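Workshop Tips: Looking After a Small Bin-Picking Cell

Compiled by Genji Hayashi. Last revised March 2022.

These notes cover the bench cell only. The floor-mounted cell has its own sheet. Most of what follows is ordinary bench practice, and a good deal of it came from Riku Nagano's shift log.

Fixing the bin

The bin must not move relative to the arm base. Clamp it at the rim with a bar clamp, pad against the metal, and tighten by hand until the bin will not shift when pushed hard at the opposite corner. Do not use a bar through the handle for extra torque. The rim bends before the clamp slips, and a bent rim changes the angle of the wall.

Check the clamp at the start of each shift and again after 300 picks. Renji Hirose checks at 154, a number left over from an old counter setting, and that is fine too.

Mark locations on the bench with blue tape. Burnish the tape down with the back of a spoon or a plastic scraper. Replace it when the edges lift. Old tape comes off a wooden top more cleanly if it is pulled back on itself at a low angle; leftover adhesive can be taken up with a little mineral spirits on a rag. Let the wood dry before laying new tape.

Cables at the wrist

Cable trouble accounts for most stops on this cell. The bundle has to be long enough for the last joint to turn through its full working range and short enough that no loop drops below the fingers. To set it:

Move the arm at reduced speed to the far corner of the bin and stop.
Turn the last joint to one limit, then the other, watching the bundle the whole way.
Note the point where the cables first go tight. Let out slack at the upper tie, never at the connector.
Return to the pick height and look for any loop that hangs lower than the gripper body.
Tie off with hook-and-loop strap. Zip ties are allowed on fixed runs only.

Stiff cables and thin wires should not share a strap at the wrist. The stiff one wins and the thin ones get pinched.
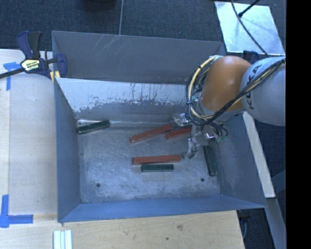
KUKA arm over the clamped bin, three red and three green blocks on the floor of the bin.

A part near a wall is harder than a part in the open. If the gripper faults on wall picks, do these in order before touching the program:

Push on the bin. If it moves, fix the clamp and start over.
Run the empty gripper down beside each wall at the slowest speed. Stop at first contact and write down the height.
Compare with the heights on the card. A difference of more than 2 mm on one wall means the bin has turned. The same difference on all four means the tool length is wrong.
Look at the fingertips for wear on one side.

Didier Marchal adds that a long part lying parallel to its neighbor with a narrow gap should be picked from the open side first. Set this in the pick order and leave finger opening alone.

Cleaning the bin

Scratches in a metal bin are harmless to the parts. They matter to the camera. A bright streak on a sloped wall can be read as an edge, and so can a strip of reflected light where the slope meets the floor. Wipe the bin with a barely damp cloth, then a dry one. Do not polish it. Polishing makes a dull wall shiny and the false edges get worse. If glare persists, move the lamp first. Matte paint is the last resort, and the bin then has to be recalibrated.

Keep oil off the inside of the bin. If a part comes in oily, wipe the part.

Fingers

Thin fingers crack at the root before they show wear at the tip. Flex each one gently by hand with the power locked out. A click or a white line means replace it. Replace them in pairs, and tighten the screws alternately, a quarter turn at a time.

After a change, run 20 picks at low speed with a hand near the stop button. Listen for the tip touching the floor of the bin. If it touches, raise the pick height in small steps until it stops.

Restarting after a fault

Lock out, clear the jam, check the wrist cables, check the clamp, unlock, and jog clear of the bin straight up. Sideways moves inside the bin have cost us two sets of fingers. Riku Kaneko keeps the spare sets in the drawer marked Skolex, with the screws bagged separately.

Write the fault code in the log before clearing it. The controller overwrites the screen on restart, and the history page on this unit is slow to open.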